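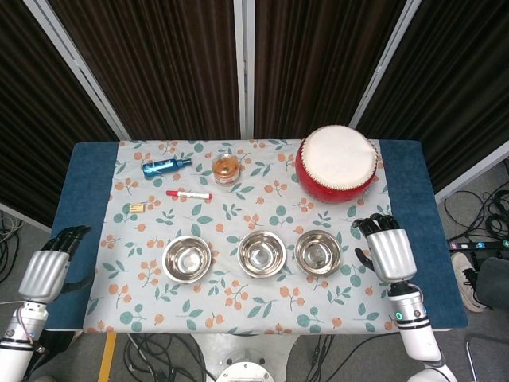

Table bits and pieces, the sorting week

Quick gallery page, no time for proper captions. We're clearing out the craft room at Kallero before the April open day and everything goes across one table before it gets a shelf. 68 items logged so far, 11 still without a home. Posted 2020-02-26, more when I get a minute.

Shares 40 · Comments 11

The tablecloth. Teal-green leaves, little orange berries, thin brown stems. Pale background, goes nicely over the dark blue cloth. Keeping both, the blue one is better for messy days anyway.

Three steel bowls. Good rolled rims, nice shine on them. Kitchen wants them back but teh beading group asked first. Undecided.

Red drum, white head, ring of small studs around the rim. Came in with the Obi donation boxes. Going on the music shelf, top, away from the window. Please dont stack on it!

Blue spray bottle, lighter blue cap. Needs a label before it goes anywhere. Same rule for every bottle in the building.

Marker with the red cap. Pen tub. Easy one.

Small yellowish block, eraser or a bit of sponge, take your pick. Odds box for now.

Little glass jar, clear lid, something amber-orange in it. If its yours, email the desk. Otherwise it gets cleared out with the rest of the unlabeled jars.

Still to do: the Drakeo cupboard, the ribbon drawers, both Ultard crates. Bring spare boxes if you have them, shoebox size is best.

Shares 58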